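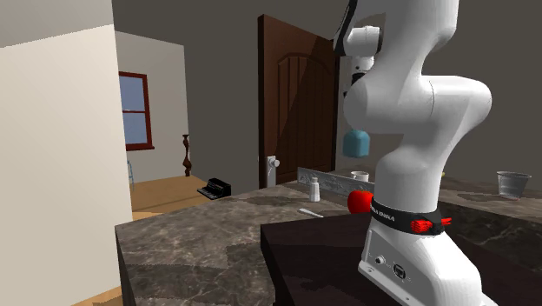
보낸 사람: Panasiuk 데이터 운영실
받는 사람: Takik 시연 수집 메일링 리스트
날짜: 2026년 5월 19일
제목: Re: [Takik] 주방 장면 시연 수집 기준에 관한 질의

Takik 참여 기관 담당자 여러분께,

Panasiuk 데이터 운영실입니다. Oksana Kostiuk 연구원께서 보내 주신 질의에 대하여 운영실 내부 검토를 마쳤기에 아래와 같이 회신드립니다. 질의하신 사항은 다른 참여 기관에도 똑같이 적용되므로 개별 회신 대신 리스트 전체에 공유합니다. 질의 원문은 본 메일 하단에 첨부하였습니다.

1. 물체 배치의 무작위화 범위

현행 수집 지침 제3장은 조리대 위 물체의 위치와 방향을 매 시연마다 새로 추출하도록 정하고 있습니다. 다만 로봇 베이스가 고정된 탁자와 그 뒤편 조리대의 경계 부근은 지침에 별도의 언급이 없어, 기관마다 해석이 달랐던 것으로 확인되었습니다.

운영실은 경계 바로 너머에 놓인 물체도 유효한 초기 배치로 인정하기로 하였습니다. 어깨부나 베이스에 가려 일부만 보이는 물체 역시 제외 사유가 되지 않습니다. 이러한 배치를 걸러 내면 학습된 정책이 가려진 대상을 다루지 못한다는 점이 지난 12월 중간 점검에서 이미 지적된 바 있습니다. 다만 조작 대상 물체가 시연 시작 시점에 어느 시점에서도 전혀 보이지 않는 경우에는 해당 배치를 폐기하고 다시 추출해 주시기 바랍니다.

컵, 병, 숟가락, 과일 모형과 같은 일상 물체와, 무늬가 새겨진 판이나 장식물처럼 조작 대상으로 쓰이지 않는 방해 물체는 메타데이터에서 반드시 구분하여 기재하여야 합니다. 방해 물체의 수에는 상한을 두지 않습니다. 물체끼리 겹쳐 생성되어 시작 직후 튕겨 나가는 배치는 Broveron 장면 생성기의 안정화 단계에서 자동으로 걸러지지만, 누락되는 사례가 있으므로 시연자가 첫 동작 전에 한 차례 확인하는 절차를 유지해 주십시오.

2. 조명과 그림자

벽이나 문, 조리대에 짙고 각진 그림자가 생기는 장면을 불량으로 분류해도 되는지에 대한 질의가 있었습니다. 불량으로 분류하지 않습니다. 그림자의 경계가 톱니처럼 거칠게 렌더링된 경우도 마찬가지입니다. 렌더링 품질은 후처리에서 다시 조정할 수 있으며, 시연의 유효성은 궤적과 접촉 기록을 기준으로 판단합니다.

한편 일부 기관에서 작업 편의를 위하여 조명을 고정한 채 수집한 사실이 확인되었습니다. 해당 기관에는 별도로 연락을 드렸습니다. 고정 조명으로 수집된 분량은 폐기하지 않고 조명 고정 항목을 표시한 뒤 별도 묶음으로 보관합니다. 본 학습 세트에는 포함되지 않습니다.

3. 실패 시연의 처리

실패한 시연은 삭제하지 마시고 그대로 제출해 주십시오. 실패 시연에는 다음 구분 중 하나를 기재합니다.

파지 실패: 그리퍼가 대상에 닿았으나 들어 올리지 못한 경우
낙하: 들어 올린 뒤 목표 위치에 도달하기 전에 놓친 경우
충돌: 팔의 어느 부분이든 조리대, 벽, 또는 대상이 아닌 물체에 의도하지 않게 접촉한 경우
중단: 시연자가 스스로 조작을 멈춘 경우

둘 이상에 해당할 때에는 시간상 먼저 발생한 항목을 기재하고, 나머지는 비고란에 적습니다. 방해 물체를 가볍게 스치고 작업을 완료한 시연은 성공으로 분류하되 접촉 여부를 함께 표시합니다. Kostiuk 연구원께서 지적하신 바와 같이 종전 지침은 이 경우를 명확히 다루지 않았으며, 개정본에 해당 문구를 추가하겠습니다.

4. 시연자 교육과 작업 시간

장면 하나당 성공 시연 26건을 확보하는 기준은 변경하지 않습니다. 한 명의 시연자가 같은 장면에서 연속으로 수행할 수 있는 시연은 18건까지로 제한하며, 나머지는 다른 시연자가 맡아야 합니다. 같은 사람의 동작 습관이 한 장면의 자료를 모두 차지하지 않도록 하기 위한 조치이므로, 일정상 어려움이 있더라도 준수를 부탁드립니다.

신규 시연자는 본 수집에 앞서 여섯 개의 연습 장면을 마쳐야 합니다. 연습 장면에서 생성된 자료는 제출 대상이 아닙니다. 다른 원격 조작 장비를 다루어 본 경험이 있는 분도 이 절차를 생략할 수 없습니다.

5. 언어 지시문

시연마다 작성하는 지시문은 두 개로 하며, 서로 다른 사람이 작성하는 것을 원칙으로 합니다. 지시문은 화면에서 확인할 수 있는 내용만으로 대상을 특정하여야 합니다. 장면 파일 내부의 물체 이름을 그대로 옮겨 적은 지시문이 다수 제출되었는데, 이러한 지시문은 반려됩니다. 같은 종류의 물체가 여럿일 때에는 색이나 상대적 위치를 덧붙여 주십시오. 왼쪽과 오른쪽은 수집 화면을 기준으로 하며, 로봇을 기준으로 한 방향은 사용하지 않습니다.

물체의 정체가 모호한 경우에는 보이는 대로 적으시면 됩니다. 예컨대 모서리가 둥근 블록 형태의 물체를 두고 용도를 추정하여 이름을 붙일 필요는 없으며, 색과 형태를 적는 것으로 충분합니다.

6. 제출 경로

개정 지침이 배포되기 전까지는 종전과 같이 Etach 저장소의 기관별 폴더에 제출해 주십시오. 파일 이름 규칙은 변동이 없습니다. 이미 제출하신 자료 가운데 위 1항 또는 3항에 따라 분류가 달라지는 건은 메타데이터만 수정하여 다시 올려 주시면 되며, 궤적 파일을 새로 올리실 필요는 없습니다. 수정본을 올리신 뒤에는 변경 기록란에 본 메일의 제목을 기재해 주십시오.

추가 질의는 본 리스트로 보내 주시기 바랍니다. 특정 기관의 인력이나 계약에 관한 사항은 운영실로 직접 문의해 주십시오.

Panasiuk 데이터 운영실 드림

----- 원본 메시지 -----
보낸 사람: Oksana Kostiuk
받는 사람: Takik 시연 수집 메일링 리스트
제목: [Takik] 주방 장면 시연 수집 기준에 관한 질의

안녕하십니까. 주방 장면 묶음의 수집을 담당하고 있는 Oksana Kostiuk입니다.

시연 검수 과정에서 지침만으로는 판단하기 어려운 사례가 누적되어 질의드립니다.

첫째, Broveron에서 생성된 장면 중 대상 물체가 로봇 베이스 바로 옆, 탁자 가장자리 너머에 놓이는 경우가 있습니다. 팔에 일부가 가려지고 접근 각도도 제한되어 시연자들이 재추출을 요청하고 있습니다. 이를 허용해도 되는지 확인을 부탁드립니다.

둘째, 일부 장면에서는 벽면과 조리대에 진한 그림자가 생겨 물체의 윤곽을 구분하기 어렵습니다. 이러한 장면을 불량으로 표시하는 검수자와 그대로 통과시키는 검수자가 나뉘고 있습니다.

셋째, 목표 동작은 완료하였으나 도중에 다른 물체를 건드린 시연의 분류 기준이 없습니다. 현재 저희 쪽에서는 성공으로 두고 비고에만 적고 있는데, 다른 기관의 처리 방식과 일치하는지 알 수 없습니다.

넷째, 지시문에 쓸 물체 이름을 통일된 목록에서 고르게 할 것인지, 작성자의 표현에 맡길 것인지에 대한 방침도 함께 알려 주시면 감사하겠습니다.

회신을 받을 때까지 해당 사례는 보류 폴더에 따로 모아 두겠습니다.

Oksana Kostiuk 드림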